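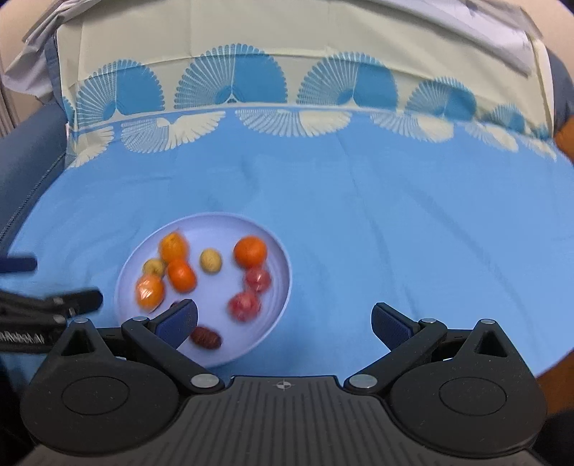

Capucine Langlois wants the screening moved from week 6 to week 3, and says the later date misses the women who stop coming in once feeding is settled. Noted at the morning check-in. I don't disagree, but the week 3 forms we have so far are hard to read, see below.

Notebook, postpartum mood study, Ellport site. January.

Scoring. Second pass through the 105 intake questionnaires finished. Paper forms from Arnstead use the old answer order on the sleep item (never at the left). Ellport forms run the other way. Anyone entering Arnstead forms: reverse the sleep item before totaling. The entry sheet does not do it for you. I have corrected the batch in the gray binder and initialed each page. The blue binder is still as received.

Sleep item in general. At week 3 nearly everyone marks broken sleep, so it adds points without telling us much. The wording that seems to work better is "unable to sleep when the baby is asleep." Pádraig Nic Aodha used it in the phone interviews and got shorter, clearer answers. Propose we keep the original item for continuity and add his as a separate line, unscored for now.

Anxiety vs. depression. Seven forms have low mood scores and high worry scores. Under the present rule they get no call back. Read the free-text boxes on all of them. Repeated checking of breathing, fear of driving with the baby, one mention of a racing heart at night. These should get a call whatever the total is. Asked Capucine to write that into the protocol as its own rule, so that it doesn't depend on who happens to read the box.

Any mark other than "never" on the self-harm item: same-day call by the nurse on duty, no waiting for the total. Unchanged. Repeating it here for the new people.

Interviews. 30 min slots are too short. Mahlangu room is booked through the end of the month, the small room next to it is free after 2 pm but the phone there has an echo. Tried the headset, slightly better.

Rirurness export dropped the partner-support column again. Re-ran with the column renamed, no spaces, came through complete. Cause not found.

To do: blue binder, sleep item reversal. Draft of the added line to Pádraig. Ask Arnstead which form version they are printing now.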